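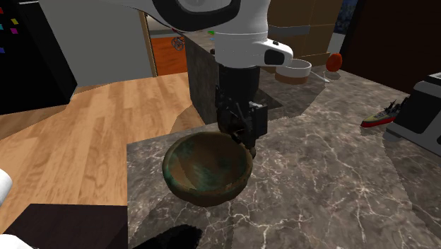 Twelve rules for a simulated kitchen (and why I love every one of them)

Posted in December by the author of Forkanstead Notes

I have spent most of this autumn writing rules, and I have enjoyed it far more than a grown adult should. They aren't for people. They're for how we set up, run and score kitchen tasks in simulation, the kind where an arm has to pick up a bowl from a worktop and put it somewhere sensible. Our group at Forkanstead has been building these tasks for a while now, and until the summer we had no shared way of doing it at all. Everybody had their own folder, their own habits and their own idea of what "done" meant.

It came to a head when we tried to swap tasks with the people at Drernness. They sent us 26 of theirs, we sent them a similar pile of ours, and for two weeks neither side could get the other's numbers. One of our bowl tasks was counted as a success if the bowl left the worktop. One of theirs was only a success if the bowl had been let go of and had stayed still for a moment afterwards. Both are perfectly reasonable! But you can't put those two in the same table and call the column "success".

So we started a document. It's called the Antwi sheet, after the meeting room where we wrote the first draft, and it now has twelve rules on it. I won't go through all of them (a few are about file names, and even I can't make those exciting), but I wanted to write up the ones that changed how I work.

Write the end state first

Before anyone places a single object, they write down in plain words what the kitchen should look like when the task is finished. "The bowl is on the shelf, upright, with the gripper clear of it." Then they write the check in code, and somebody else reads the two side by side.

This sounds like paperwork, and I grumbled about it for a fortnight. Then I wrote a task about moving a lid, wrote the sentence first, and realised halfway through that I hadn't decided whether upside down was all right. I'd have found that out three weeks later, in the middle of a results table, with my head in my hands.

Release counts

A grasp is not a placement. If the task says put down, the fingers have to open and move away before the check can pass. We argued about how far away for a very long time, and settled on a gap that is the same in every task so that it can be argued about in one place.

I went back through our old runs with this rule switched on. Out of 375 recorded successes on the put-away tasks, 164 had the object still in the fingers at the end. I knew there would be some. I did not expect to need a cup of tea and a walk round the car park.

Clutter has to be chosen on purpose

This is my favourite, so forgive me if I go on a bit. A real kitchen worktop is never clear. There's fruit on it, there's a pan that hasn't been put away, there's a toy that has wandered in from another room. If you train and test on a bare slab you learn very little about whether your arm can work in a house, so we all agreed that clutter was a good thing.

The trouble was how it got there. Some of us scattered objects at random and kept whatever came out. Some of us placed everything by hand and (without meaning to) left a lovely clear path to the target every time. The rule now says that each task lists its extra objects by name, gives the area each one may land in, and states whether any of them is allowed to sit between the arm and the thing it has to reach. If the answer is yes, you make a second version where it's no, and you report both.

The pairs are brilliant. You get to see straight away whether a policy is struggling with the bowl or with the neighbours. I've learned more from ten minutes with a pair than from a week of staring at single scores.

One thing still in dispute: odd objects. A few of us like to have something on the worktop that doesn't belong in a kitchen. Others feel it makes the tasks look silly. I'm firmly on the side of silly. Go and look at the worktop of any family with small children and tell me what you find there.

Let the room vary, and say how

Stone worktops, pale worktops, dark cupboards, wooden floors, strong shadows, hardly any shadows. We change all of these between runs, and we always have. What we never did was write down which ones had changed. The rule says that every run carries its own list: surface, floor, lighting, wall colour, camera position. It's generated by the software, so it costs us nothing beyond the afternoon it took to add.

Heavily patterned surfaces deserve a line to themselves. Busy veined stone with a mottled bowl on top is much harder for a camera than a plain white bowl on plain grey, and if all of one team's tasks are the first sort and all of the other team's are the second, you are comparing kitchens. We now ask for a spread of both.

Keep the failures

Every failed run is saved, with the same care as the good ones, for as long as the good ones. Storage is cheap enough that I can't think of a decent argument against it. Of the 1,440 runs in our last batch I have probably watched more of the failures than the successes, and I'd recommend it to anybody. You start to see families of them. There's the nudge, where a fingertip catches the rim on the way down and the bowl slides off to one side. There's the hover, where the arm stops just short and stays there till the clock runs out. There's the one I call the handshake, where it closes on thin air next to the object with enormous confidence.

We've begun tagging them by family, with a short list of agreed words. "Other" is on the list, and we check once a month that it isn't getting fat.

Don't fix the physics quietly

If a bowl jitters, or sinks a little into the worktop, or shoots off across the room when touched, it's very tempting to change a friction value and carry on. I have done this more times than I'd like to admit. The rule is that any change to how an object behaves gets a new version number and a one-line note, and old results stay attached to the old version. Nobody is told off for making a change. You just have to leave a trail.

Drernness were ahead of us on this one, and we copied their wording almost exactly. Thank you, Drernness!

Seeds, starts and second goes

Every run records its seed and its starting pose for the arm. No retries unless the task says so, and if it does say so, the number of goes is printed next to the score. I'd assumed everybody did this already. We compared notes and found three different habits in one office.

How it's going

Quite well, I think. We've moved half our tasks over to the new sheet. Setting one up takes longer than it used to, maybe an extra hour if the task is fiddly, and a good deal of that hour is spent on the clutter list. Reading someone else's task takes far less time, though, and I'm happy with that trade. The swap with Drernness has been run again, and this time the numbers matched closely enough that we spent the call talking about the tasks themselves. It was the best call we've had.

There are gaps. We have nothing sensible to say yet about liquids, or cloth, or drawers that are already half open. The rule on camera position is too loose, and I know of at least two people who read it in opposite ways. We also haven't settled what happens when an arm finishes the job but knocks something else over in the process. My own view is that it should be a fail with a note, like a driving test where you park beautifully and take the wing mirror off the car next door. Others want a separate score for mess. I'm coming round to that, slowly.

The sheet is going to be used next by the small team at Grorkeo, who work on tidying tasks and have promised to be rude about it. I'm looking forward to that. They've already asked why rule nine mentions bowls four times and cups not at all, and I haven't got an answer for them. I'll put the next draft up when their comments are in, with the cups.

If you write tasks like these and you've got a rule of your own that has saved you some grief, please send it over. I'm especially keen to hear from anyone who has found a fair way to test shiny pans.

Contact: use the form on the Forkanstead Notes front page | © Forkanstead Notes | Back to top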